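Urnora Single Wall Kraft Paper Cups, Sleeve Pack
Item 918-K

24 shares | 6 comments

The Urnora kraft cup is a single wall paper cup for coffee, tea and cold drinks. The outer wall is brown and unprinted. The inside is white, and so is the rolled rim. Cups are supplied nested in sleeves of 100, with 3,000 to the carton.

Specification

Construction: single wall, side seam, rolled rim
Lining: PE, inside face only
Exterior: brown kraft, uncoated
Maximum fill temperature: 212 F
Microwave use: no
Lids: sold separately, item 544
Carton quantity: 3,000

Revised Mar 24, 2021. The base seal was widened in February. Cartons packed before the change carry the same item number and take the same lid.

Storage

Keep sleeves closed until needed. Kraft board takes up moisture, and cups left open in a damp stockroom become harder to separate. Do not put weight on top of an open stack. Pressure forces the cups down into each other and can flatten the rims, after which lids will not seat correctly.

Counter use

The cups can stand on the counter as an open stack or go into a tube dispenser. In an open stack, set the cups mouth up on a flat surface. Take the top cup by the body, just under the rim, and lift straight. If two come away together, twist one a quarter turn against the other.

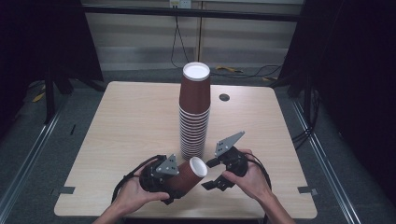 A tall stack needs clear space on all sides. Where the counter is narrow, divide the sleeve into two shorter stacks. Cups that have been dented or creased at the rim should be discarded and not returned to the stack.

The uncoated exterior accepts rubber stamps and adhesive labels. Allow stamp ink to dry before nesting the cups again. Custom printing is handled by Sarura at the Petville plant and is quoted by the carton. Artwork should be sent as a vector file in one color. Contact Kamran Akbari in the print office for the template.

Cartons ship on pallets or singly. Mixed pallets with lids are accepted. Damaged cartons must be reported before the sleeves are opened.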